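그리퍼보다 케이블이 먼저 늙는다
클레블리 주방 셀 정비 담당 데이비나 모왓 인터뷰

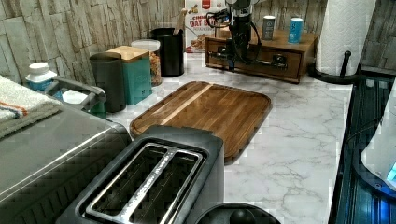

모왓의 아침은 팔을 움직이는 일로 시작하지 않는다. 케이블부터 만져 본다. "로봇은 멀쩡하다고 우겨요. 로그도 편을 들고요. 케이블만 솔직합니다."

렘게이트에서 포장 라인을 돌보던 그가 주방 셀을 맡은 것은 3월이다. 공장에서는 바닥에 노란 선만 그으면 됐는데 조리대에는 빵 부스러기가 있다. 그리퍼 관절은 가동 84시간마다 닦고, 케이블 고정구는 200시간마다 다시 조인다. "설명서에는 더 길게 적혀 있어요. 쓴 분이 토스트를 안 드시나 봅니다."

가장 오래 끈 고장을 묻자 한숨부터 나왔다. 손목이 서랍 앞에서 자꾸 2밀리미터씩 처졌다는 것이다. 영점을 다시 잡고 제어기까지 바꿨는데 범인은 헐거운 볼트 하나였다. "이틀 걸렸어요. 보고서에는 '체계적 점검'이라고 썼습니다."

케이블은 일부러 넉넉하게 돌려 둔다. 바짝 묶으면 보기에는 좋지만 손목이 돌 때마다 커넥터가 당겨진다고 했다. 방문객들은 꼭 정리 좀 하라고 한마디씩 한다. "그럼 케이블 타이를 건네드려요. 교체 비용 견적서하고 같이요."

다음 점검은 월요일, 그리퍼 패드 교체부터다.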